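Newsletter > Interviews > Software

By Rigoberto Beltrán
March

Krystyna Nowicki is eating lunch over her keyboard when I get there, and she doesn't stop. Fine by me. We have till 2, then she has a release to babysit.

She writes perception and tooling at Wultel, the small software shop that grew out of the Grerkholm night classes. The product, if you can call it that yet, is Torkinora - a toolchain that takes recordings from hand-held grippers and turns them into something a policy can learn from. Import, sync, track, filter, export. Five verbs. She says the third one has eaten her year.

"Everybody asks about the model," she says. "Nobody in here is up late because of the model. We are up late because of timestamps."

So, timestamps. The camera on the tool has a clock. The finger width reading has a different clock. For months the team matched them up by looking for the first full close of the jaws in both streams and sliding one until they agreed. Worked okay. Then someone recorded a session where the jaws never closed all the way, and the importer quietly picked the wrong event and shifted the whole thing. By how much?

"Two frames. You would not see it. You'd play it back and say, lovely. And then the policy closes on air just in front of the cloth, every time, and you go and blame the network."

Now the importer wants a proper sync gesture and refuses the file if it can't find one. Refuses, with an error message in plain words. She is prouder of the error message than of anything else she shows me. Her colleague Kacper Adamczyk wrote the first version and it just said BAD SYNC, in capitals. Hers tells you which stream and where it looked.

Cloth is the current headache. Rigid things are mostly done, she says, or done enough. A mug is a mug from every side. Cloth has no pose, at least no one number you can hand to a planner.

"You fold it and it's a rectangle. Sort of. You pick it up and it is nothing, it's a rag. So where is it? We gave up asking that." They track a handful of edge points instead and let the rest be fuzzy, and the planner gets a grasp region in place of a grasp point. She draws it for me on the back of a printout, an oval with a line through. I have lost the printout, sorry Krystyna.

I ask about camera tracking, becuase that is what the forum people always complain about. She groans. The tracker has to work out where the tool is from what the camera sees, and it does that by hanging onto texture. Blank walls are bad. Glass is bad, glass at night is worse, it goes dark and gives you reflections that slide around as you move. Busy patterns ought to be great.

"Ought to be. Print has lots of corners, the tracker loves it. But print on fabric moves when you push the fabric! So half your nice anchors are riding on the thing you're moving."

The fix is a mask. Anything near the jaws gets thrown out before tracking, and the mask grows when the fingers close. First try was too greedy and left 26 points on a bad stretch, which is not enough to stand on. The floor is 30 now. Below that the segment is flagged and a person looks at it.
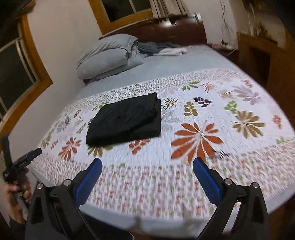 Issue 2

She likes bedrooms for testing, for exactly that sort of mess. Flowered bedspread, dark panes, a black cloth folded up in the middle of it all. Black is its own problem - very little texture, and the creases come and go with the light. The blue pads on the fingers are easy by comparison, the segmenter finds those in its sleep.

And blur? Streaks across the pattern when the hand moves quick?

"We keep some. Kacper wanted to cut it all. But the robot will blur too, when it moves. If you only train on sharp pictures you get a policy that is scared of its own speed." They score every frame for blur and drop the worst ones, and the threshold is in the config where anybody can argue with it. People do. There's a long thread.

What about control, I say, we've only talked about seeing things. She waves her fork. Control is Wojciech Witkowska's side of the room and he's out Wednesday, meaning today. Short version from her: the policy puts out a little string of moves, the controller runs the first part and drops the remainder when the next string shows up. The seam between strings used to jerk. Now they blend it. "Ask him about the blending, he'll talk until you miss your train."

Last thing, the viewer. It lets you scrub a recording with the finger width drawn underneath, and mark where a grasp starts. She built it in a weekend for herself and it's now the part users write in about most. Mostly to ask for keyboard shortcuts. She's adding them - J and L to step, space to mark, and undo, finally, after Bogumił Jakubowski over-wrote a full afternoon of labels and sent her a very polite email.

It's five to. The build is already going on her other screen, and she's turned her chair towards it.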